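Simulated wrist view: gripper closes beside the mouse, not on it

Asked by Kerttu Ahonen, 28 Oct 2026
Tags: simulation, grasping, student project

Our class project is a pick task in simulation. The object is a computer mouse on a wooden table. The approach works, but in 206 of our logged episodes the fingers close with the mouse off to one side and it gets pushed. The policy takes the wrist view only. The mouse has a printed cartoon shell, and one teammate thinks the texture is the problem. I suspect the camera transform. Which do we check first?
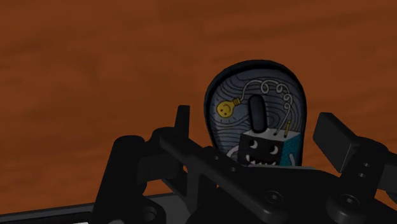
Wrist view during approach, fingers on either side of the mouse.

The gripper partly hides the lower half of the mouse at this range. Is that a concern too?

2 answers

Vilho Juntunen
Transform first. Put a small sphere at the tool center point, render from the wrist camera and compare the pixel position with what your projection gives. If they differ by more than 2 pixels, fix that before touching the policy. Check the axis convention as well. We lost most of January to a flipped y.

After that, swap the shell for flat gray and rerun the same seeds. Same failures means it isn't the texture. The occlusion is normal for a wrist mount, but the policy needs a few frames of history or the finger opening as an input.

Erasto Makokha
had this in the Erby club sim, we just randomized the textures and it mostly went away. didn't check the transform. also try more friction on the pads

Comment from Kerttu Ahonen: Sphere is off by 6 pixels. Looking at the mount offset now.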